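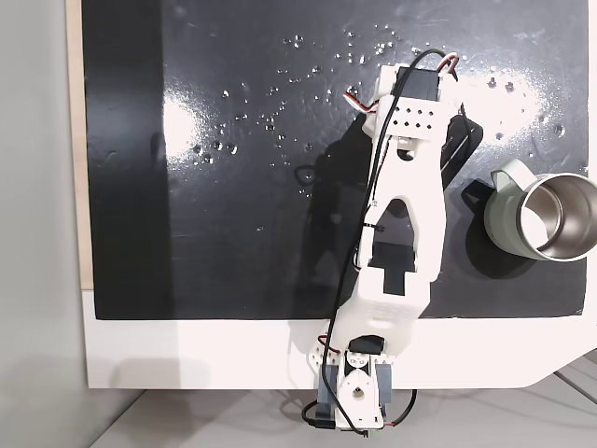 Tindall Float Fly – is the noise limit going to kill it?

Rindbridge Model Flyers forum > Water > Floatplanes and flying boats

Ranura
Posts: 3877

So the new rules for the Tindall float fly are up and I see we now have a noise limit of 89 dB at the shoreline. My big Beaver on a petrol 2-stroke has been to every one of these since Garnet Dufour ran them out of the back of his ute, and I'd be amazed if it came in under that at idle with a sock in the exhaust.

Is anyone else affected, or am I the last dinosaur at the lake?

gdufour
You're the last dinosaur. I heard your Beaver from the servo in town last year and I had the radio on.

Maureen Hollis
The limit came from the lake people, so please don't shoot the messenger. There were complaints from the houses on the north side and the choice was a number or no permit. I've read the meter on most of the regulars. The four-strokes pass. Electrics pass, obviously. Ranura, yours I stopped measuring when the dog left.

Ranura
Charming. Has anyone quietened one of these down without turning it into a lawn ornament?

driftwood_lino
Bigger prop, less pitch. Most of what you're hearing is prop tips, not the exhaust. Go up an inch and drop two of pitch and it'll be a different aeroplane.

birger_s
Sorry Lino but no. On floats he has no clearance to go up an inch. He'll be chopping water on the first bit of chop, and a wooden prop that hits a wave at full noise comes back as toothpicks. Three-blade, same diameter or slightly under, and a proper canister instead of the tin can that came in the box.

driftwood_lino
I've flown the bigger prop on floats for two seasons.

birger_s
On a mirror, at seven in the morning.

driftwood_lino
Which is when sensible people fly floats.

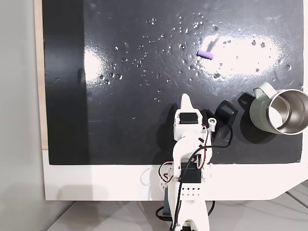 And before you start on canisters, they weigh a fair bit and it all goes on the nose, so then he's moving the battery back, then he's moving the floats, then the step is in the wrong place and it porpoises all the way to the far bank. Ask me how I know. Prop first, it costs the price of a prop.

Ranura
Clearance is a bit over an inch at the moment, measured in the shed with the tail on a milk crate. I could pack the front struts up but then the float angle changes, and it took me most of a winter to get that right.

Maureen Hollis
Don't touch the float angle. It's the only thing on that model that has ever behaved.

LParsons
Lurker here. We had the same argument at Drernwood. Three-blade worked for my husband's Otter, although he lost a bit of pull and now needs half the lake to get off. Also check the rubber in the engine mounts. His had gone like biscuit, and the whole cowl was buzzing along with it.

birger_s
Good call on the mounts. Half the lake is fine, there's plenty of lake.

gdufour
Not with me anchored in the middle of it in the rescue boat, there isn't.

Ranura
Right. Mounts are stuffed, just had a look, you could crumble them with a thumbnail. New ones ordered, along with a three-blade. Lino, I'll try yours too if you lend me one, and you can pay for it when it hits the water.

driftwood_lino
You can have the one with the chip in it.

Maureen Hollis
Meter will be on the jetty from eight on Sunday if you want a practice run. Entry is $200 if you leave it until the day, so do it online beforehand, and bring your own earplugs.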